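Search the forums Advanced search Go

Washing wool at home, or just pay the cleaner?

mossy_lane
23rd August
So I have 21 sweaters to get ready before the cold comes back and my dry cleaner on Mostyn Street just raised prices again. I've always hand washed the cheap ones in the tub but I'm scared to try it with my good Asari cardigan. Anybody done it and lived to tell?

buttonjar
I do all mine at home! Cool water, a squirt of baby shampoo, in for ten minutes and out again. No wringing, ever. I roll each one up in a towel and kneel on it (my knees hate me) and then it goes flat on the table overnight. 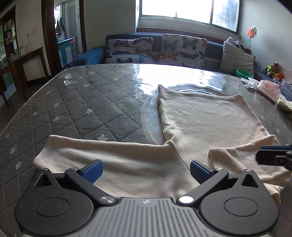 The other thing is to measure before you start. Write down the chest and the sleeve length so you can pat it back to size while it's damp. I skipped that once with a merino and ended up with sleeves to my knees.

Plaid_Tuesday
Gonna disagree. Baby shampoo leaves wool kind of limp if you ask me. I switched to Enton wool wash last December and won't go back. And my machine has a hand wash cycle that's gentler than I am.

buttonjar
Your machine maybe. Mine felted a vest down to doll size, so no thanks!

mossy_lane
OK I'm going to try one of the cheap ones in the tub tonight, with the shampoo because that's what I've got. Does the towel color matter?

Plaid_Tuesday
Use a white one. Ask me about my pink socks.

Related threads
Moth holes, can they be fixed?
Itamby yarn, worth the money?
Best drying rack for a small apartment

373 members online
Contact us | Copyright | Back to top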